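Pre-session check, simulated kitchen, July 2018. Filled in by me (Tsion), Hanrahan build.

- [x] **Scene loads clean.** Yes, second go. The first one hung and I had to restart Vakis.
- [x] **Arm clear of cabinets at start.** Fine. I nudged the base back a touch before recording.
- [x] **Outside view covers gripper and oven panel.** Happy with this one – fingertips and display both easy to make out.
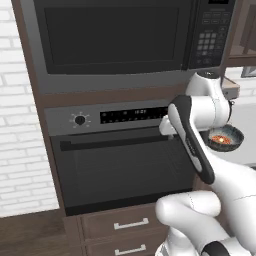
*Outside view, gripper by the oven display.*

- [x] **Joint speed limit on.** On, and please leave it on, Tanko!
- [ ] **Wrist view level.** Nope, well tilted. I've left it, as Guðlaug wants some variety in the examples, but I'd like a second opinion before we do all 800.
- [x] **Fingers open, nothing held.** Good. 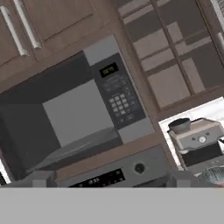 *Wrist view, fingers open, microwave behind.*

- [x] **Disk space.** Plenty for today's batch.
- [ ] **Bad runs flagged.** 17 still to look at from the last batch – Ifeanyi has the list, I'll sit down with him after lunch.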